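Extras and one small speaking part wanted – Jinholm (short film)

Rowbotham Pictures is shooting a short in Lultarthorpe this November and we still need people. Quick version first, the long version if you have time.

Jinholm is a 31 minute drama about two sisters closing up the family movie theater after their dad dies. Mostly interiors, mostly night. Some singing. No stunts, no nudity, nobody gets wet.

What we need

Moviegoers for the last-show sequence. All ages over 18, all looks. We want the theater to feel full and right now we have 64 confirmed, which does not fill it. Bring a coat. Bring a friend with a coat.

Usher, speaking, five lines. Any gender, 50 or older. Dry sense of humor, can hold a flashlight steady while talking. Rehearsal the evening before, 7 p.m., at the Hultis.

Piano player, hands only. Has to really play, we are recording the sound live. Simple piece, sheet music sent ahead.

Shoot is 5 days. Extras are needed for two of them, usher for three, piano for one long afternoon. Call time for extras is 4 p.m. and we go till midnight, maybe a bit past. Please don't sign up if you have to leave at ten – we can't have seats emptying out between takes.

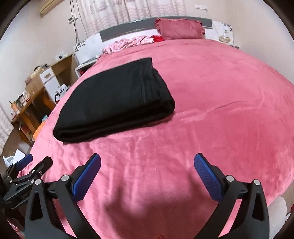 Pay: extras get a flat day rate plus dinner, usher and piano are paid per day with travel on top. Rates are in the email we send back to you. It is not a lot but it is paid and it is paid the same week. Parking behind the Hultis is free after 5, before that use the street.

Wardrobe: your own clothes, late eighties or close enough. Dark colors, browns, wool, denim. No logos, no bright white, no smart watches. If you have a good hat tell us. We have a small rack for anyone stuck but sizes are limted.

The Hultis has 626 seats and one working elevator. Step-free access to the main floor, restrooms on the same level. If you need anything else put it in your email and we'll sort it before the day, not on it.

To apply

Send a recent photo (phone is fine, no filters), your height, your age range and which part you're after. Put JINHOLM and the part in the subject line or it will get lost. Usher people, also send a short video of you reading anything, a cereal box, whatever, under a minute. Piano people, a video of your hands playing, sound on.

No experience needed for the crowd. Some for the usher would be nice, stage counts.

We answer everyone but it may take a few days as we are are also scouting. Crowd spots stay open until the seats are gone, usher and piano close at the end of the month before the shoot.

Already applied for the spring dates that got moved? You're still on the list, just reply to the old email and say yes or no.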